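Mit ruhiger Hand

Von Adwoa Sowah

Meine Großmutter hat mir das Teigkneten beigebracht, indem sie ihre Hände auf meine legte und einfach anfing. Erklärt hat sie fast nichts, und wenn doch, dann stimmte es nicht ganz mit dem überein, was ihre Finger taten. Daran muss ich oft denken, wenn ich bei Forutura sitze und mit dem Steuergriff einen Roboterarm durch eine simulierte Küche führe, Schublade auf, Schublade zu, und das an manchen Tagen 47 Mal.

Kojo Annan, mit dem ich mir den Platz teile, hält das für Übergangsarbeit. Irgendwann, meint er, erzeugt der Rechner sich seine Vorführungen selbst, und 3000 davon sind dann über Nacht fertig. Mag sein! Ich bin trotzdem dafür, dass am Anfang ein Mensch sitzt, und zwar einer, der in seinem Leben schon viele Schubladen aufgezogen hat (auch klemmende, auch solche, in denen sich der Schneebesen quergestellt hat).
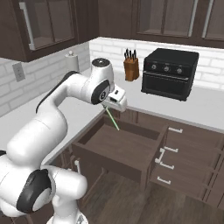 Wer zu hastig vorführt, der bringt nämlich auch die Hast bei. Im August haben wir 231 Aufnahmen verworfen, alle von mir, alle am späten Nachmittag entstanden, und beim Durchsehen konnte ich meine eigene Müdigkeit erkennen: dieses kleine Zucken vor dem Griff, das ich von mir gar nicht kannte. Ich habe mich ein bisschen geschämt und war zugleich gerührt, dass so etwas überhaupt durch ein Kabel passt.

Deshalb wünsche ich mir, dass wir das Vorführen als Handwerk behandeln und auch so bezahlen, mit Pausen und mit Zeit zum Üben, und dass die Namen der Vorführenden irgendwo stehen dürfen. Bei uns stehen bisher nur Nummern. Ich bin die 2.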